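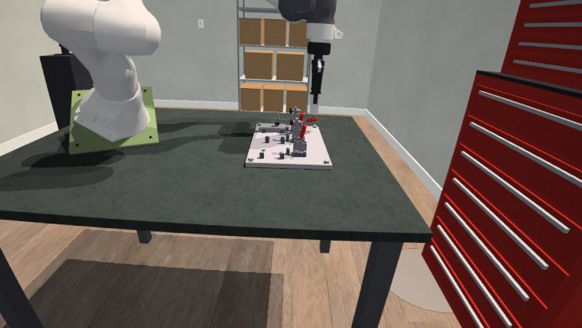

Clamping Bench Project Moves Through Its Simulation Stage

Members of the Lenihan Shared Workshop will be aware that the rear bay has been set aside for a robotic clamping bench. The bench is intended to load and clamp small metal parts for drilling, a job that takes up a good deal of bench time in the months before the annual open day. The project is led by Bríd Ó Gríofa, with fixture design by Tove Norðdahl, and has been known since its approval as Clasesby.

The workshop agreed at the outset that no arm would be powered on in the bay until the layout had been tested in simulation. That stage is now well advanced. The model room holds a work table with a dark top, a white arm on a square mounting plate, a red cabinet and shelving. On the table is a light grey plate carrying the clamping hardware, with its parts to be gripped picked out in red so that they can be told apart readily from the grey metal around them.

Ms Norðdahl's drawings call for manual toggle clamps in preference to pneumatic ones. The rear bay has no compressed air line, and members who use the bench by hand will be able to operate the same clamps without instruction. The arm must therefore close and release each clamp as a person would, which has proved the more demanding part of the programming. An approach that suits one handle may bring the wrist too close to its neighbour, and the spacing on the plate has been revised twice as a result.

The control software is being written on the Zodano platform, under the hobby licence already held by the workshop. Since work began, the project group has logged 2,554 simulated clamping attempts. Of these, 1,018 were made with the present plate layout, and only those will be considered when the bench is put forward for assembly. Earlier attempts have been kept on the shared drive for members who wish to consult them.

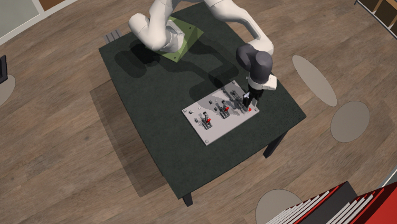
Lenihan Workshop News — Issue 2 — Page 4

Particular attention is now being given to the last part of the arm's descent, when the fingers come down beside a red knob and there is little room to correct an error. Ms Ó Gríofa has asked that approach speeds in this zone be held to a fixed limit in the software, and that the same limit be carried over to the physical bench unchanged. Members who have written motion routines of their own are asked to submit them with the limit in place. Routines without it will be returned.

The mounting plate will be the first item made. It is to be cut and drilled in the workshop from stock supplied by Burnis, and members with milling machine certification may put their names down for this work at the front desk. The fixture plate will follow once the clamp spacing has been settled. A budget of up to $400 has been approved for fasteners, clamps and replacement grips. Purchases against it must be cleared with Ms Norðdahl before an order is placed.

Assembly in the rear bay is expected to begin in May. From that time the bay will close to general use at 6 pm on evenings when the project group is working, and a notice will be placed on the door. Material stored along the back wall should be moved to the main racks before then. Items left in place will be relocated by staff, and the workshop cannot accept responsibility for partly finished work that is not labelled.

An induction will be required of any member who wishes to operate the bench — including those who intend to use the clamps by hand only. It will cover the stop controls, the marked floor area and the correct way to seat a part on the plate. The simulation may be viewed in the meantime on the computer in the drawing room, where Ms Ó Gríofa is available to answer questions during regular opening hours.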